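**Shared Kitchen at Sesgate House: Freezer and Refrigerator Use**

The shared kitchen on the second floor of Sesgate House now serves over 200 residents and staff, and the Office of Residential Services has revised its guidelines for cold storage. The new guidelines took effect in July and apply equally to the Nedurar and Castach wings.

Items left in the freezer drawer must carry a name and a date. Unlabeled items are removed at the monthly cleaning, when the drawer is emptied and wiped down. Frozen food may be kept for up to 90 days. Each household is limited to 2 containers in the drawer at any one time.

Bottled soft drinks belong in the refrigerator section — they should not be placed in the freezer drawer, even for a short time, as full bottles can burst.
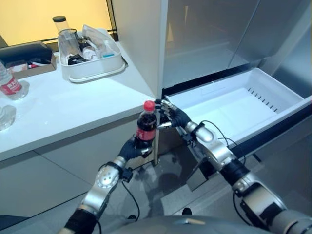

Residents are also asked to close the drawer fully after use and to keep the adjoining countertop clear of personal items after 6 p.m., when the evening meal groups begin their preparations. Requests for additional storage may be submitted in writing to the Office.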